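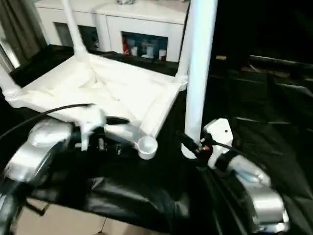

Figure 9.1 A two-armed robot at work on a white plastic stool, over a black fabric sheet.

Chapter 9
When the Grip Lets Go

I want to start this chapter with a stool, because a stool is what taught me to stop trusting the word "closed." I was working at Estero then, on a two-armed assembly cell, and the job was about as humble as they come: hold a plastic seat frame with one gripper, work on a leg with the other, move on to the next one. We had run it for 14 days without a single stop, and I was pretty pleased with myself!

Then, on cycle 769, the left gripper reported closed, the arm lifted, and the stool stayed where it was for a moment before it rolled off the table and hit the floor next to my foot. The arm carried on. It moved an imaginary stool through the air, very carefully, and set it down. The log showed a perfect cycle (I still have a printout of it somewhere).

So what had gone wrong? The fingers really had closed. They had closed on the thin edge of a molded rib, slipped past it, and met each other. Our program asked one question – are the fingers done moving? – and took the answer to mean that we were holding something. Those are two very different things, and most of this chapter lives in the gap between them.

We call this kind of trouble a silent fault. A loud fault trips an alarm and stops the arm. A silent fault leaves every light green, and you find out from the noise. If I had been leaning in to straighten a part, I'd have had an arm swinging past my face with no idea that anything was wrong.

In Section 9.1 we'll look at what a gripper can tell you about its own fingers: position, motor current and touch. Section 9.2 covers slip, including the slow kind. In Section 9.3 we'll go back to my stool and write the 3 checks I should have had in place on day one.

Before you read on, take a minute and write down every way you can think of for a robot to drop something. Keep the list handy. You'll be adding to it.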